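Arance to bring 13 days of music, food and late-night dancing to Undelthorpe

UNDELTHORPE, November – Arance, the travelling folk dance festival, is delighted to announce that it will make its first winter visit to Undelthorpe, with 13 days of dances, workshops, suppers and live music in halls, pubs and one very large barn on the edge of town.

This will be the longest Arance yet, and the first to be held in the colder months. Earlier festivals have all been summer affairs, held in fields and under canvas, and as anyone who came to the last one will remember, there was a fair amount of mud. Moving indoors means proper floors and warm rooms, and it means the music can go on well after dark without a single guy rope to trip over on the way home.

The heart of the festival will be the Jivon, the big circle dance that gave Arance its first following. The Jivon is danced in three rings, one inside the other, each moving at its own speed. The inner ring is the quickest and is usually where the children end up. The outer ring goes at walking pace, so it suits anyone who has just had their supper, and the middle ring is where most of the laughing happens, as dancers swap partners with the rings on both sides. No steps need to be learned beforehand. The caller teaches the whole thing in ten minutes flat, and after that the band takes over!

A Jivon will be danced every evening of the festival, starting at 8pm, and the closing night will see all the bands on the bill play for it together. Arance hopes to fill the barn that night, and has room for some 2000 dancers and onlookers across the barn and the covered yard next to it.

Music comes from eight bands this year, more than at any Arance so far. Among them are Dumlao, whose mix of fiddles, hand drums and brass had the whole of last summer's closing night on its feet (including the people who were meant to be washing up). Dumlao will play three full sets over the course of the festival and will also be the house band for the Saturday-style family dances, which are held in the afternoon whatever the day and finish in time for tea. The band has written a new set of tunes for Undelthorpe, with a slow waltz, a pair of jigs and a long, rolling reel that has never been played in front of an audience. It will have its first outing on the opening night.

Daytimes will be given over to workshops, and there is a great deal to choose from. Beginners can try clog, step and longsword dancing in small groups, with shoes and wooden swords lent out at the door. Fiddlers and squeezebox players of every standard are welcome at the morning tune sessions, where everything is taught by ear and at a gentle pace. There will be singing in harmony after lunch, a calling class for anybody who has ever fancied having a go at running a dance, and a drum group for under-tens that will be held, for good reason, in the building furthest from the harmony singing.

Step dancing has a special place in the programme this time. In step dancing the feet are the instrument, so what lies under them matters as much as the shoes do. A good board gives a clear, bright sound and a little bit of spring, and dancers can be very fussy about them. Some like a small board they can carry under one arm from pub to pub. Others want something broad enough to travel across. Arance will have boards of several sizes set out in the workshop rooms, and dancers are warmly invited to bring their own and let other people try them. 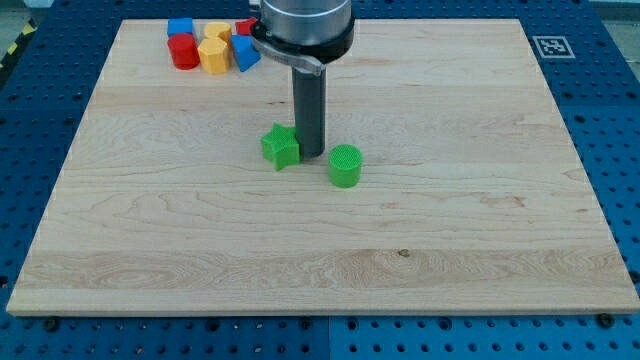

There will be a step dance evening in the middle of the festival, with a relaxed open floor to begin with and invited dancers after the break. The open floor is exactly what it sounds like: put your name on the slate, tell the fiddler what you would like, and off you go. Hard shoes, soft shoes, work boots and wellies have all been seen at past festivals, and the loudest cheer last year went to a pair of wellies.

Food has always been a big part of Arance, and the winter menu looks wonderful. The kitchen will serve one hot meal at midday and another before the evening dance, with long tables and shared dishes so that people who arrive on their own soon find company. Expect thick soups, pies, baked potatoes, bean stews and a different steamed pudding each night. Meat-free and dairy-free dishes will be on offer at every meal, and there will be hot spiced apple juice by the jugful in the yard.

Arance is also keen for people who don't dance to feel at home. The gallery above the barn floor will have plenty of chairs and a good view of the rings, and one of the smaller halls will be kept as a quiet room throughout, with books, jigsaws and cups of tea. Both the barn and the halls have level entrances. Seated versions of the Jivon will be taught in the first week, and the caller will include seated dancers in the evening rings from then on.

A free bus will run between the town centre and the barn from late afternoon until the end of the last dance. Parking at the barn is limited, and the lane is narrow and rather dark, so festival-goers are asked to take the bus or walk up together with a torch if they can.

Tickets can be bought for a single evening, a single day or the whole festival, and under-16s come in free with an adult. Places at the workshops are included in the day ticket but need to be booked, as the rooms vary a good deal in size. Residents of Undelthorpe can pick up a reduced evening ticket from the library by showing anything with their address on it.

Bands, callers and dance sides who would like to take part in the fringe programme are invited to get in touch with the Arance festival office. Fringe spots are open to all, beginners included, and run from 15 minutes to an hour.

ENDS

Notes to editors

Arance is a travelling festival of folk dance and music. It moves to a new town each time and works with local halls, kitchens and schools.

The Jivon is a circle dance for any number of people, danced in three rings to live music.

Review tickets, band details and interview requests are handled by the Arance festival office. Reporters are very welcome to join in the dancing, and flat shoes are advised.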